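Switching to one pair of shoes at a time

I stopped keeping a pile of shoes by the back door in June, and a few people have asked how that went, so I'm writing it down in one place.

For years I bought shoes the way I bought socks. If there was a sale I got a pair, sometimes two, and they went in the hall closet. I had pairs for the yard, pairs for work, pairs for work when the first ones were at the repair shop, and a couple that pinched and that I kept anyway. When we moved from Grernham to the house we have now, the closet got smaller and the pile moved to the back door. My wife put up with it for most of a year.

The rule I set myself was simple. One pair of everyday shoes, one pair of boots, and something light for summer. When one wears out, it gets fixed if it can be fixed, and only then replaced. Dress shoes don't count because I wear them to weddings and funerals and they will outlive me.

The first thing I did was get everything out on the lawn. I filled two bags for the thrift store and one for the trash. The trash bag was the bigger surprise. Most of what was in it had failed at the same spot, right where the sole meets the upper at the ball of the foot. The glue lets go, you get a little mouth there, and the first puddle finishes it. I had owned some of those pairs for less than a year.

The boots were easy. I already had a pair from Rokum that I bought before our daughter was born, and they have been resoled twice. They're stitched, so a cobbler can take the bottom off and put a new one on. The leather has gone dark across the toes and there's a scar on the left one from a shovel. I condition them in the fall and again when the salt trucks stop coming through.

The everyday pair took longer. I walk to work, a mile and a bit each way, and I'm on my feet for a good part of the day, so whatever I picked had to be comfortable on concrete. I went back and forth between leather and some kind of running shoe. Running shoes are comfortable right away and dead in months. The foam packs down and you don't notice until your knees do. Leather takes a few bad weeks and then it's fine.

I ended up at the repair shop on Nommont Street, where Mirsad Pavlović has been gluing and stitching my family's shoes since we got here. I asked him what he'd buy if he never wanted to see me again. He laughed and turned over a few pairs waiting on his shelf to show me the bottoms. What he told me to look for was a stitched sole, a lining made of leather and not fabric, and a heel that's a separate piece so it can be swapped. He also said to bring shoes in early. People wait until they have worn through the heel and into the part above it, and by then the job costs twice as much.

So I bought a plain brown pair with a separate heel. I wore them around the house in the evenings for two weeks before I took them outside. I got one blister, on the right side, and then nothing. He put new heels on them in the fall for 35 dollars and they came back looking better than when I bought them.

A few things I've learned about making shoes last, for what it's worth:

Let them dry for a day between wearings if you can. This is the weak point of owning one pair, and I'll admit I cheat and wear the boots when it has rained. Newspaper stuffed in the toes overnight works as well as anything you can buy. Don't put them near the radiator. I cracked a good pair that way in my twenties.

Use a shoehorn. I thought these were for old men. The back of the heel is the first place the lining goes, and it goes because you jam your foot in with the laces still tied. I have a long metal one that hangs on a nail by the door, and the kids use it more than I do, mostly as a sword.

Brush the dirt off before it dries, or after it dries, but brush it off. A cheap horsehair brush is plenty.

Cream, then wax, and not much of either. I used to put on so much polish that it came off on my pants cuffs.

Change the insoles before you give up on a shoe. I had a pair I was ready to toss because they felt flat, and a new set of insoles got me another year out of them. Take the old insole out first and trace around it. The sizes printed on the packet have never matched anything I own.

The summer pair is where the rule gets shaky. You can't really repair a canvas shoe. The sole is bonded on, and when it goes it goes. I looked for a long time for something light that could be resoled and what I found was either very expensive or looked like a nurse's clog. I tried sandals for a while, but I drop things on my feet at work and I didn't want to do that with my toes out.

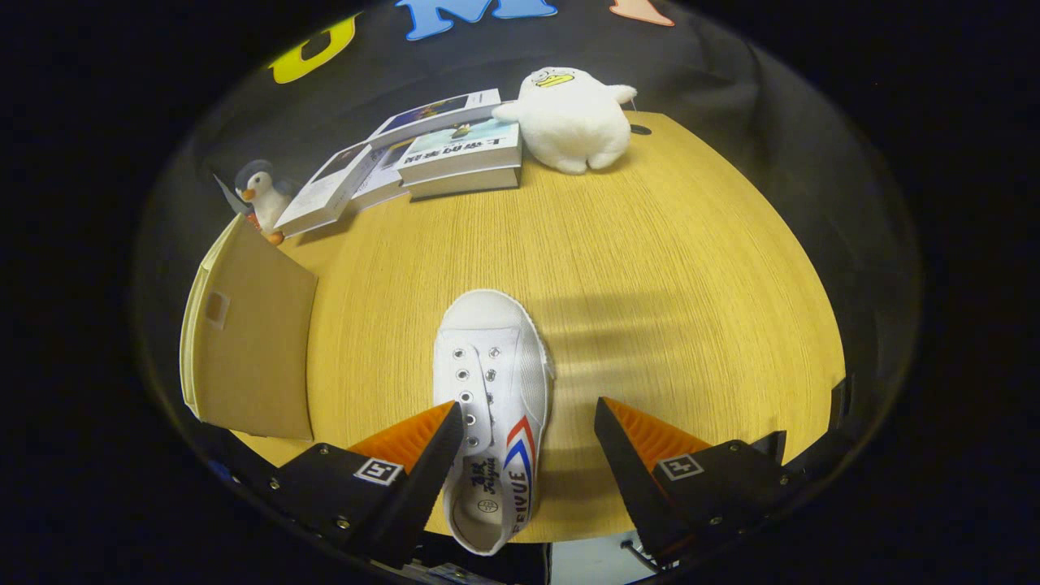

In the end I decided that the summer pair could be a cheap one as long as I got more than one summer out of it. The trick with canvas is washing. I don't put it in the machine anymore. The heat and the tumbling are hard on the glue, and I've pulled a shoe out of the washer with the rubber hanging off it. Now I use a bowl of lukewarm water, a bit of dish soap and an old toothbrush. Rinse well, because any soap left in the fabric turns yellow when it dries. I wrap them in white paper towels and leave them somewhere shady. For the rubber parts, baking soda and water mixed to a paste does fine. I've read about people using toothpaste. I tried it once and the shoe smelled of mint for a week and wasn't any cleaner.

If the lining wears through at the heel you can get stick-on patches. I bought a packet from Bangash, the hardware place by the bus depot, and they have held up better than I expected. Clean the spot with rubbing alcohol first and press the patch down hard with the back of a spoon.

Small holes near the little toe can be darned from the inside if you can get your hand in there. I use upholstery thread and a curved needle. It looks rough up close, but I'm not showing my feet to anyone up close.

As for money, I keep a note on my phone with what I spend, so I can say that I've spent less than in any year since I started the note. Part of that is just not buying things on sale. I used to think of a sale as saving, and I'd come home with a pair I hadn't needed that morning. I unsubscribed from all the store emails at the same time and I haven't missed one.

There are things that annoy me about it. When the brown pair is at the shop I'm in boots for several days, and in warm weather that's no fun. You also can't ignore a problem. If a lace is fraying, that's the only lace you have, so you replace it. I keep a spare set of laces in the kitchen drawer now, 45 inch, which fits everything I own except the boots.

My wife has kept her own shoes as they were, and that was never part of the deal. The kids outgrow theirs long before they wear them out, so theirs get passed along to cousins. The one exception is my son's soccer cleats, which are destroyed by the end of every season no matter what we do.

The space by the back door has a mat and a boot tray on it now. Next I want to do something about the coats, but there are four of us and that's a bigger argument. I'll also write up the resoling of the boots when it comes around again, since I'd like to ask if I can watch part of it. They should need it by next winter, going by the heels.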